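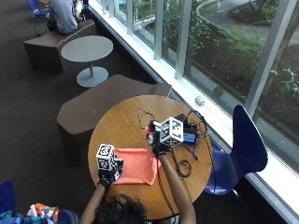 The schedule for the open day at Stunach allowed forty minutes for the demonstration of the folding arm and ten for what it called the source of the motion. I had been sent by the laundry at Kedora to report on the first item, and the second was in a different building, so I nearly missed it. It was held at a round wooden table next to the windows, with shrubs and a curved path below. The operator had dark curly hair and bare forearms and wore black gloves, each with a white cube on it printed in black squares. The left glove was down on an orange cloth and the right one had a corner of it in the air. Cables lay over the far half of the wood, and a small dark unit among them showed a blue screen. I wrote in the report form, under Equipment Observed, "gloves, cubes, cloth, cables", and under Condition I put "in use".

The form was our own. It had been drawn up for tumble dryers and had a box for drum diameter, which I struck through.

Our host explained the principle to the visitors in a low voice, as we had been asked not to disturb the session. The squares told the system where each cube was and which way it was turned. Where the cube went, the hand had gone. The record of one fold was called a pass. A pass with the cube hidden for too long was thrown out. There were 3321 passes on file for the small square cloth, and 1352 of those had been kept for training the arm. I asked what was wrong with the rest. The host said that most had nothing wrong with them as folds.

I entered both figures in the margin.

A man from a hotel supplier asked whether the operator had been chosen for skill. The host said the operators were chosen for being available in the mornings. There had been one with long experience in a linen room whose folds were very fast and very good, and the system had been unable to use them. The hands crossed over each other at the last turn. The cubes went out of sight at the point where the useful part happened. She had been asked to fold more slowly and with her wrists apart, and she had done it for a week and then asked to be moved to packing.

The host did not say whether this was regarded as a problem. I left the Comments box open.

We were then walked across the yard to see the arm. It was housed in what had been a loading bay, behind a yellow rail, and bore a plate reading Raju on its base. I understood Raju to be the name of the model. Later someone from Stunach referred to it as "he", corrected herself, and went on using "it" with some care for the remainder of the afternoon.

The arm was given a cloth from a stack. It lowered, took the near edge, lifted, paused, carried the edge across and let go. It repeated the movement from the side. The result was a quarter-size rectangle with one corner showing. Cycle time was around 19 seconds. A folder at Kedora on an ordinary shift does a cloth of that size in four, though she is usually also talking.

The second cloth was the same. On the third the arm took the edge, lifted it, and before carrying it across held the corner high and still for a moment, with a small outward turn at the end of the wrist. It did this again on the fifth. The hotel supplier asked if it was a fault. An engineer looked at the log and said that the motion was within limits. It came from the training passes. Some proportion of them contained a lift and a turn at that stage, and the arm had learned that a fold sometimes has one.

I asked what the lift was for.

The engineer said it had no effect on the fold. It added 3 seconds. They had looked into removing it, but when the passes with the lift were taken out the arm did worse at finding the edge, and they had put them back. She thought the operator might be showing the cube to the camera. Operators were told to keep the cubes in view, and after some weeks they offered them up without being asked. She showed us with her own hand, palm down and the wrist rolled out, as a person does to look at a watch.

I have worked in the laundry for a long time and I know that movement. When a cloth comes off the pile you lift the corner to the light before you fold it. You are looking for stains and for thin places, and a cloth that fails goes in the other bin. It is not in the written procedure. New staff pick it up from whoever they are put beside. The engineer's explanation may well be the right one, and the two movements may only look alike. I asked if the arm had a second bin. She said that inspection was handled by a separate product, Witorard, which was in development and was not being shown.

The sixth cloth had a mark on it, grey, about the size of a coin. It may have come from the floor of the bay. The arm lifted the corner, turned it outward, held it, and folded it with the rest.

Tea was served back in the first building. I had left my scarf there and went ahead of the group to fetch it. The operator had the gloves off and was eating a sandwich with both elbows on the table, and asked how the arm had done. I said the folds were acceptable and that it was slow. I said it lifted the corner sometimes, and asked about that.

"Which corner?"

I said the far right.

The operator put the sandwich down and took up the cloth bare-handed, folded it once at normal speed, then opened it out and folded it again. There was no lift in either. A third time, slowly, wrists apart, and the corner went up and turned towards the window and stayed there.

"I didn't know I did that," the operator said, still holding it.

The rest of the party came in then and wanted the chairs.

I filled in the form on the train. Throughput: below requirement. Finish: acceptable on plain squares, not shown on fitted items. Inspection: none. There is a line at the foot for the name of the person who trained the operator of the machine, which for a dryer means whoever gave the safety talk. I looked at it as far as the junction. Then I put "see Comments", and in Comments I wrote that the arm should be seen again when Witorard was ready, and that somebody should bring a stained cloth.

Posted April 2020, by the author of the Kedora stories

Search this site Enter a word or title Go

Contact the editors | Copyright remains with the author | Back to top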